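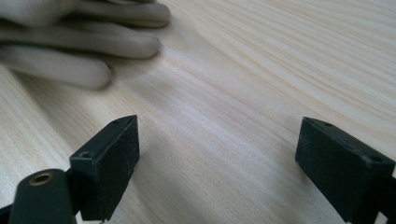
# Urholm Film Interviews: data card

Posted February 12, 2019 by Mayu Fujimoto

Search this site Go

## Summary

Urholm Film Interviews is a set of 145 transcribed interviews with people who work in film: directors, editors, voice actors, composers and a few projectionists. The interviews were recorded in English at festivals and press days over 7 years. Each transcript is a plain text file with a matching row in `interviews.csv`.

The set was put together for people studying how film workers talk about their jobs. It has also been used to test search tools on spoken English.

## Files

- `transcripts/` holds one text file per interview, UTF-8, named by interview ID
- `interviews.csv` has one row per interview
- `titles.csv` lists every film mentioned, with the interview ID and line number
- `CHANGES.txt` lists corrections, newest first

Audio is not included. The consent form covered text only.

## Columns in interviews.csv

| Column | Meaning |
|---|---|
| `id` | Three letters and a number, such as `dir12` |
| `role` | Main job of the person interviewed |
| `year` | Year of recording |
| `setting` | `festival`, `press` or `phone` |
| `interviewer` | Initials |
| `words` | Word count, speaker labels left out |
| `checked` | `y` if a second person compared the transcript with the audio |

`role` is a single value. People with more than one job were asked to pick. Two directors who also edit their own films picked `editor`, so filter with care.

## How the transcripts were made

Aino Saarela did the first pass by hand for the festival interviews. The press and phone interviews were run through Zedell, a speech-to-text program, and then corrected line by line. Zedell does badly with film titles and with names, and most of the entries in `CHANGES.txt` are title fixes.

False starts and filler words were kept in the festival files and removed from the others. We know this is inconsistent. If you are counting words like "um," use only rows where `setting` is `festival`.

Titles are written as the speaker said them. When a speaker used a short form, the full title is in `titles.csv` under `full_title`.

## Known problems

- 9 transcripts have gaps where the recording dropped out. Gaps are marked `[lost]`.
- Composers are thin before the Fuentealba festival was added.
- Animation is over-represented among the voice actors.
- Several phone interviews have the interviewer's questions in shortened form.
- Any transcript under 1,000 words was left out, so short red carpet talks do not appear.
- Line numbers in `titles.csv` were rebuilt in November. Older copies will not match the current text files.

## Loading

The CSV files use commas and double quotes. In Senex, choose "quoted text" on import or the titles with commas in them will split across columns. Spreadsheet programs tend to handle them without changes.

## Use

Free for teaching and research. Please do not publish a full transcript. Short quotations are fine with the interview ID. Speakers can ask to be removed, and we will drop their files from the next version.

Corrections go to Mayu Fujimoto through the contact page. Include the ID and the line number.

Contact | © 2019 Urholm Film Interviews | Back to top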